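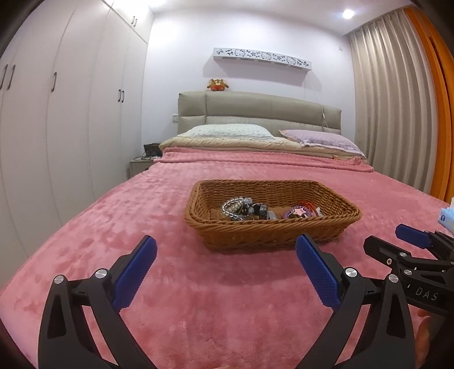 4.2 Small-item retrieval in homes

Sorting jewelry is the hardest of our household tasks, and the one where the Lisley baseline drops most. Items are thin, shiny, tangled. We collected 156 demonstrations with the hand-held gripper, all in lived-in bedrooms, no staging of the furniture. In Figure 3 the jaws are open toward the woven basket on the bed; the clear and silver beaded bracelets sit together on the left side of it, the blue one on the right. Clusters like the left one are what breaks the baseline. It picks a grasp point between two strands and closes on niether.

Our fix is simple. Crop around the finger pads, feed the crop in next to the full wide view, train for 3,000 steps. Same settings as the Prarkari runs otherwise. Of the 156 demos we kept 103 for training, rest held out or dropped for bad tracking.

Figure 3. Hand-held gripper over a bed, basket of small items just past the jaws.

Soft surfaces are a seperate issue, see 4.3. Labels for this split were checked by Valentina Benítez.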